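Teaching by Hand: Fruit Into the Bowl

Posted by Farah Teoh, 26 May 2021

These pages collect pictures from the fruit sorting work in the Cosgrove room. The task is simple to say: pick up the fruit from the table and put it in the bowl. One person holds a pair of leader handles and the two arms follow. Every run done this way is saved as a demonstration, and the saved runs are what the Kodance software learns from later. We set a target of 300 demonstrations for the first round and kept 200 of them. The others were dropped for long pauses, bumps against the table or a grip that slipped twice in a row.

The fruit was picked to give the fingers different problems. Round things roll. Grapes sag in the middle if you lift them from one end. The tall pieces want to tip over as soon as the gripper lets go.

Taking fruit out of the bowl was recorded as its own task. It is harder to steer, because the fingers have to get down between pieces that touch each other.
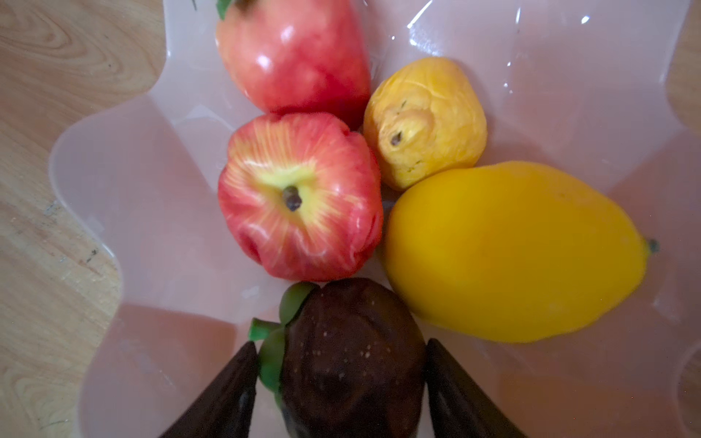

Most people go too fast at first. The arms lag a little behind the hands, and a new operator tends to correct for the lag and then overshoot. We ask everyone to do 2 practice runs with the recorder off, then start. After an hour or so the hands slow down by themselves.

Closing the gripper is done with a trigger on each handle. There is no force feedback on the set we use, so you judge the squeeze by eye. Kodance records the trigger position along with the joint angles, and a half-closed trigger is a valid command. Some operators use it a lot. Others go straight from open to shut and do fine.

We also tried moving the arms directly, by holding the wrist and pushing it along the path. It works for short reaches. For two arms it needs either two people or a lot of patience, and your own hands end up in the camera views, so we went back to the handles.

The layout gets changed between runs. If the fruit always starts in the same spot, the arm learns the spot. Operators mix things up however they like, as long as both arms can get to everything.
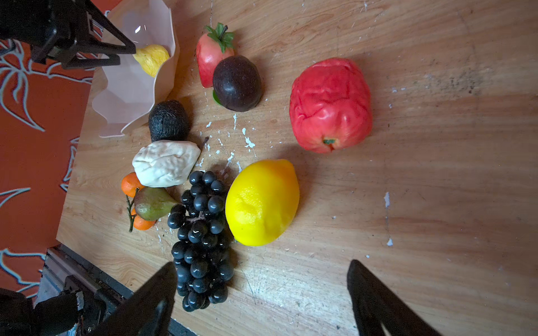

Zaris wrote in after the first set of pictures went up to ask whether the same person should do all the runs. On their own bench they had mixed four operators and the learned motion came out hesitant, as if it could not choose between two ways of reaching. They now give each operator a whole task and do not split it.

We have not gone that far. We do write down who was driving, so the runs can be separated afterward. What helped more was agreeing on an order of approach: come in from above, stop, close, lift straight up, then travel. With that rule the runs from different people look much more alike.

A full bowl is the slow part of any session. There is less room to set the next piece down, and the operator has to pick a gap before coming in with the fingers.

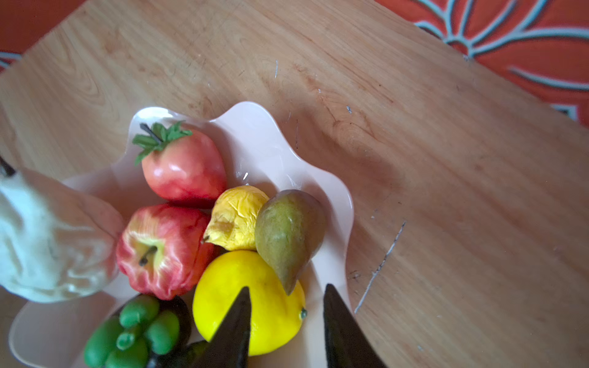 Wrist view. Fingers open at the lemon.

The wrist views are the ones operators ask for on their screen. The overhead view is better for planning which arm should go for which piece, and it is the one we use when we go back through the runs and decide what to keep. Checking 100 runs takes about a day, with breaks.

Both arms are live the whole time, even when only one is doing the work. The idle one should be parked well out of the other's path. Soltier, who set up the handles for us, suggested adding a pedal that freezes one side. It is on the list for September.

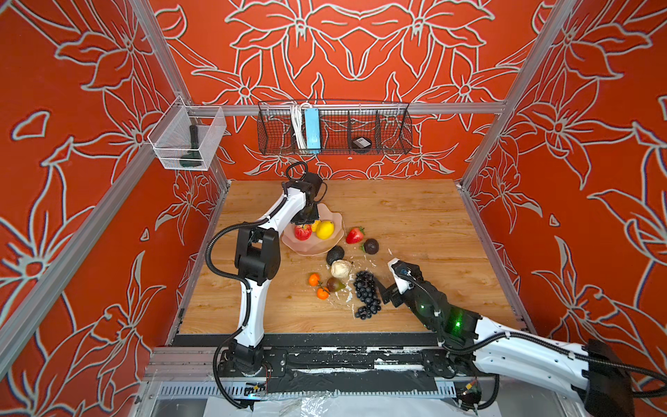

Both arms over the table, left gripper at the plate, right gripper by the grapes.

The next page will cover handing a piece from one gripper to the other. If you want to try the handles yourself, put your name on the sheet by the Cosgrove room door. Sessions are one hour and you do not need any experience. Please take off rings and bracelets before you start.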